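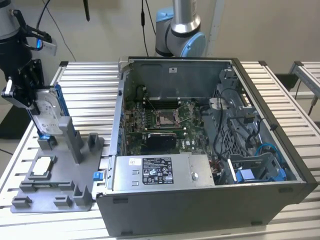 Can a machine do it yet? Workshop and household jobs, sorted

Readers of these pages keep asking which chores can be handed over and which still need a pair of hands. We went through the jobs that come up most in the Dendcombe repair shed and at home. The list was last gone over on Wed 6 November.

Stripping an old desktop PC

Partly. This one has moved on more than most. A tower laid on its side with the panel off suits an arm quite well, as the big parts are rigid and sit where the drawings say they should. Hard drives in clip-in carriers are the easiest. Processors come next, once the lever is up.

Cables are where it slows down. They never lie the same way twice, and a connector with a stiff latch can take a person three goes. Padmavathi Mudaliar strips machines at Flindodby and still pulls every cable by hand.

If you are doing the job yourself:

Unplug at the wall and hold the power button in for a few seconds.
Touch bare metal on the case before you touch the board.
Lift the processor straight up by its edges. Keep fingers off the underside.
Give each part its own place on the bench. A tray with a shaped slot for the drive and a pocket for the processor saves hunting later.
Leave the power supply shut. There is nothing in there worth the risk.

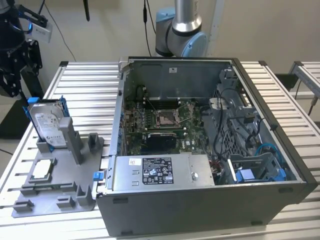 Drive and processor in the parts tray, next to the open case.

Drives with data on them should be wiped before they go anywhere. That part has been automatic for years – start it in the evening and leave it.

Sorting screws

Yes, if they are clean and you have thousands. For a jam jar of odds and ends, no. Tip them on to a white plate, pull out the long ones first and use a magnet for the steel. Vasanthi Rai did 244 that way over a cup of tea.

Hoovering

Yes, on hard floors and short pile. Pick up socks and charging leads first. Stairs are still yours, and so are the corners behind the door. Empty the bin after each run, or it will drop half of what it collected on the rug.

Folding washing

Not at a price or speed that makes sense at home. Towels have been managed, slowly. Fitted sheets are hard enough for people. Fold while warm from the line or dryer and you can skip most of the ironing.

Washing up

The dishwasher settled this long ago, but loading it is still a hand job. Plates facing the middle, knives point down, nothing nested. A wash at 70 degrees is only needed for greasy pans.

Cutting the grass

Yes, for a plain lawn with a fixed edge. Karthikeyan Kaimal has let a mower run since July on a plot 22 metres long and goes round the trees himself with shears. Check for hedgehogs and keep it to daylight hours.

Windows

Large flat panes, yes. Small panes with glazing bars, no. Warm water, a drop of washing-up liquid and a rubber blade will beat most gadgets – wipe the blade after every pull.

Next to be added: descaling kettles and sharpening chisels. Send questions on either to Indira Chowdary at the Dendcombe desk.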